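Where Does the Second Sock Go? A Term Project on Household Storage
Linnea Lindholm and Haruna Noguchi
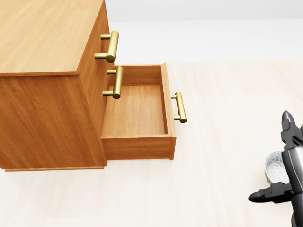 Figure 1. Chest of drawers with three drawers and brass bar handles.

Our original topic was the history of furniture in Skotia. Ms. Kuroda pointed out that this would take longer than a term, and that the library owns one book on it, which Misaki Koyama had already checked out. We moved on to socks.

Method
We asked 15 households on our street to keep a sock diary for two weeks. Each time a sock came out of the laundry without its partner, they wrote down the date, the color and where they looked first. Seven households finished. One returned the diary with a grocery list in it, and we did not use the grocery list.

Results
Most single socks turned up again within a few days. The usual places were inside a pillowcase, inside a pant leg, or in the drawer of somebody else in the house. Families where each person folded their own laundry lost fewer socks but argued about it more, according to the comments column. Two people blamed the dryer. Neither had looked in the dryer.

The top drawer was the favorite place for single socks waiting to be matched. Several diaries called this "temporary." Haruna's grandmother has a temporary sock in hers from before Haruna was born.

Problems
The diaries depended on people noticing a sock was missing, so careless households look very good in our data. We also forgot to ask about shoe size. Misaki Sekiguchi, who read our draft, wanted to know why tights were left out. We had no reason.

If we did this again we would start in winter, when people wear socks. Our diaries were due back Mon 22 July.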